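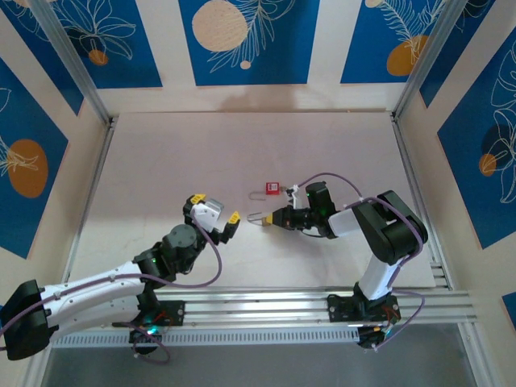
**Figure 3.** Two-arm cell with both grippers open and the padlock between them. Left: yellow fingertips. Right: thin silver fingers.

### 4.2 Comparison of the two grippers on small rigid objects

In the previous section we compared the controllers while the grippers stayed the same. In this section we keep the controller fixed and ask how much the shape of the fingers matters. Figure 3 shows the cell with the padlock, which was the most difficult object in our set. Both arms stand on one common rail, so the object can be reached from two sides without moving the base of either arm.

The left arm carries the gripper we call Ejigu, with two yellow fingertips. The right arm carries the Plesov gripper, whose two fingers are thin and silver. Both were driven by the Trustus controller with the same gains and the same limit on closing force. We did not tune the limit for each gripper separately, although this would probably give better numbers for both. Our aim was to see what a user can expect when only the gripper is exchanged and the rest of the software is left as it is.

**Procedure.** Each trial starts with the two grippers open and the object lying flat on the table. The operator names the active arm, and the other arm holds its position. The active arm then approaches, closes, lifts the object and keeps it in the air for 7 seconds. A trial is counted as a success when the object does not touch the table in this time. If the object turns in the fingers but does not fall, we still count a success and write "rotated" in the log. Each gripper made 44 trials with the padlock. The trials were run by two operators (M. Feyisa and T. Mnguni), who changed places after every block so that the habits of one person would not favor one arm.

The direction of the shackle was changed between trials. In Figure 3 it points to the left, toward the gap between the grippers. This direction is not equal for the two arms: the left arm meets the shackle first, and the right arm meets the body. For this reason we mirrored the list of directions for the right arm, and we report results only over the complete list.

**Observations.** The thin fingers were better at getting under the edge of the body. They needed less free space at the sides, and small errors in the height of the approach were usually not important. Their weakness appeared later, during the lift. The contact area is small, and when the body was held far from its center it rotated slowly until the shackle hung down. The yellow fingertips showed the opposite behavior. They more often pushed the lock away before closing, but once the grasp was made the lock stayed in its orientation.

We also noticed an effect which we did not plan to study. The cable of each arm runs outside the links, and on the left arm it hangs in a loop near the wrist. When the wrist was turned close to its limit, the loop became tight and the controller reported a small extra torque. This was sometimes read as contact, and the fingers closed too early. We made the loop longer in November and repeated the affected blocks. The older blocks are not included in the comparison – they are kept in the log for readers who want to examine this error.

**Limits of the comparison.** The position of the arm and the type of gripper are not fully separated in our data, as each gripper stayed on its own side. S. Degefa proposed to exchange the grippers and run the complete list again, and this work is in progress. Until then, the differences reported here should be read as differences between two complete arms. We also used only one padlock, and a heavier lock may change the order of the results, especially for rotation during the lift.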